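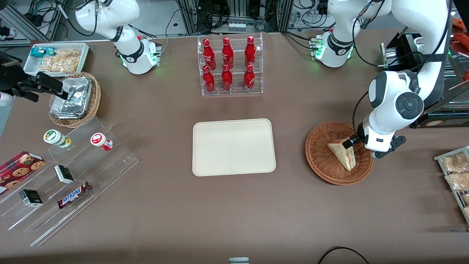 Chi-keung Chiu wants to know why we spend a whole session on rules before anybody is allowed to write a line of motion code, and whether the standards people have ever tried to pick up a sandwich. Fair questions both, and they came in after the first meeting, so I'll answer them at the head of these notes and let the rest of you listen in.

The first one is easy. Every habit in this handout costs you a minute if you learn it in October and a whole evening if you learn it in the week before your demonstration. The second one is harder, and I have some sympathy with it. The general standards for industrial robots were written with welding and pallets in mind, and food service sits a little awkwardly inside them. You will have to read two shelves of rules at once, the machine shelf and the kitchen shelf, and the places where they rub against each other are where most of our class discussion will come from.

Session 4: Good practice for two-arm order picking with food and drink

Reading for this session: the course safety sheet (2025 edition), and the Mellura case in your packet. Please also bring your own draft cell layout, even if it's a mess. Mine always are.

1. Start with the task, and write it down

A risk assessment is about a task. The arm's data sheet tells you reach and payload, and those matter, but they don't tell you that a sandwich wedge is going into a basket, or that aluminum bottles, foil and chip bags all live within one arm's reach of each other. So begin with a plain sentence: what gets picked, from where, to where, and who may be standing nearby while it happens. Then do the same for the boring parts of the day, like restocking, wiping down, changing fingers and clearing a dropped item. People get hurt in the boring parts, when somebody leans in for a second with the arms still live.

The Mellura case is a good one to argue over. Their assessment covered picking beautifully and gave restocking a single line. Read it and mark every place where you'd want to know more.

2. Two arms means two hazards and the space between them

With one arm you worry about the person and the furniture. With two, you also have a region both of them can reach, and anything caught in it (a wrist, a sleeve, a tall bottle) can be squeezed from two sides. Our house rule is that the shared region is drawn on the layout and given an owner at every moment. One arm holds it, the other waits outside. You can be cleverer than that later on, and some of you will be, but get the simple version working first and show me that it stops when it should.

Please remember that an arm needs room for its elbow as well as its hand! I see so many drawings with a neat circle around the gripper and nothing at all for the links behind it. Sweep the whole arm through its path at low speed and note where the elbow goes. Check the cables in the same pass. A cable run along the outside of a link should have enough slack for the furthest pose and not so much that it can snag a display stand on the way back.

3. Status lights

Lights on a robot base are a help to people nearby, but colors mean different things on different machines, so don't carry an assumption over from the last robot you used. Find the table in the manual, print it, and post it where a visitor can read it. And a light is never a permit to reach in. Before hands go into the cell, the stop is pressed or the power is isolated, according to what the job calls for, and the person whose hands they are is the one who does it.

4. Food contact

If a finger touches bread, that finger is a food-contact surface. It doesn't matter that it was designed as a gripper part. That brings in the kitchen shelf: cleanable surfaces, suitable materials, no hidden pockets for crumbs, and a cleaning record somebody can check. The same goes for baskets and trays. Wicker is lovely to look at and very hard to clean properly, so for anything unwrapped that will be eaten, use a liner or choose another container.

Practice items are never eaten. I know, I know, it seems a waste - but once an item has been used for trials it stays in the trials box, and it's labeled that way.

Keep grip force settings by item family. A sealed bottle, a candy bar, a bag of chips and a sandwich want four quite different hands. The setting that holds a metal bottle securely will ruin a sandwich, and the sandwich setting may let a bottle go in mid-air. Write the value next to the item in your log, with the finger type, and don't tune it by memory.

5. Layout and fixtures

Racks and stands should be fixed or at least located, so that a nudge doesn't move every pick point behind it. Leave the drop zone clear. If your stand is clear acrylic, test your depth sensing on it early, because transparent edges can vanish from the data altogether, and a path planner will happily send an elbow through something it has no record of.

Keep tools, spare packaging and power strips off the working surface and outside the reach of both arms.

For next time

Finish the assessment for your own cell, restocking and cleaning included. Keep it under 700 words. Submit it under assignment code 3124, with your layout attached and the shared region shaded. If you're stuck on the food side, come to office hours with your item list and we'll go through it together - I like those conversations, and I usually have coffee on.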